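Cluldale Community Help > Getting Around > Car rental

Rental company keeps 562 from my card as deposit. Is this normal, and when does it come back?

Posted by Benoît Marty

Hello to all. I rented a small car from the Moulin desk for 5 days, to visit my sister and bring her some clothes and bedding. The price on the website was 385 and I paid it in advance, so I thought everything was finished. At the desk the man put my card in the machine again and blocked 562 more. He said it is a deposit and I should not worry, but he gave me only a small paper with the amount and no explanation.

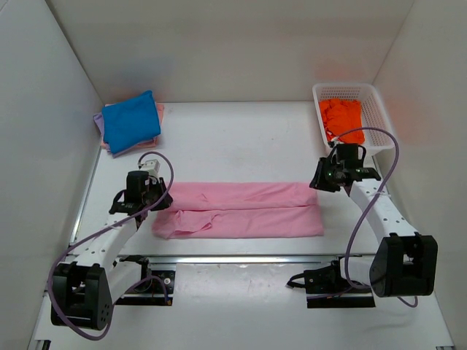
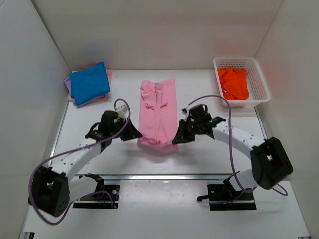
What I would like to understand

I returned the car with the tank full and the employee walked one time around it and said "all good." He did not sign anything. Now four working days have passed and the 562 is still not available on my card. My bank tells me it is "pending" and that they cannot touch it. The rental desk tells me it is the bank. So each one sends me to the other.

My exact points are these. Is it permitted to block more than the price of the rental itself? Should I have received a paper when I gave back the keys? And is it possible to avoid this next time? I must travel again in the summer and I do not have such a large limit on my card. I use a debit card, if this is important.

Thank you for your patience with my English.

Malachy Kinsella

Your English is fine, Benoît. I also learned it late, and I had the same trouble two years ago, so I will try to explain what I understood from it.

The amount they block is called a hold. The money has not been taken by the company, but you are not able to spend it until the hold is removed. The amount does not need to follow the price of the rental. Very often it is connected with the excess, I mean the part of the damage that you would pay yourself if something happened to the car. It can also include a tank of fuel. If you look in the rental terms, there should be a section with the word "deposit" or "security," and the amount for your class of car should be written there. In my case it was 400 and I had simply not read it.

Two things must happen for the hold to go away. First the company must close the rental in its system and send the release. After this the bank must process it. With a credit card this was quick for me, but with a debit card it took nine working days. So four days is annoying, but I would not yet call it a problem.

I would do it in this order:

Write to the rental desk by email and do not telephone. Give the number of your rental agreement and ask for the date on which the release was sent, and for the authorization code of the hold.

Ask in the same email for the closed rental agreement, with the mileage and the fuel level at return. You should have received this, yes. If they forgot to give it to you, they can still send it.

When you have the date and the code, call your bank and read both to them. Before, they could tell me nothing. With the code, the lady found the hold while I was still on the line.

If the company says that it kept a part of the money, ask for the reason in writing, together with the photographs of any damage.

For the summer: some companies ask for a smaller hold if you buy their full cover at the desk. This costs more per day, so please calculate before you agree. Also check that they accept debit cards at all for your class of car. Some desks refuse them, and then you stand there with your luggage and no car.

Grultaris

just use a credit card, debit is always a headache for rentals. also take pictures of the car when you return it, all four sides and the dashboard

Gondska

I agree with Malachy about the email. One small addition from me. Look at your statement carefully, because the hold and a real charge can look almost the same in some banking apps. In mine the hold is written in gray letters and a charge in black. If it ever changes to a completed payment, it is no longer a hold and you should contact the company on the same day.

I do not know the rule of the Moulin desk about closing agreements on the weekend. At the desk I use, a car returned on Saturday is closed on Monday, so the days are counted from there.

Benoît Marty

Thank you to everybody. I sent the email this morning with the agreement number and I asked for the code. I also found the deposit section in the terms, on the third page, and the amount is indeed there. I will write again when the bank has answered.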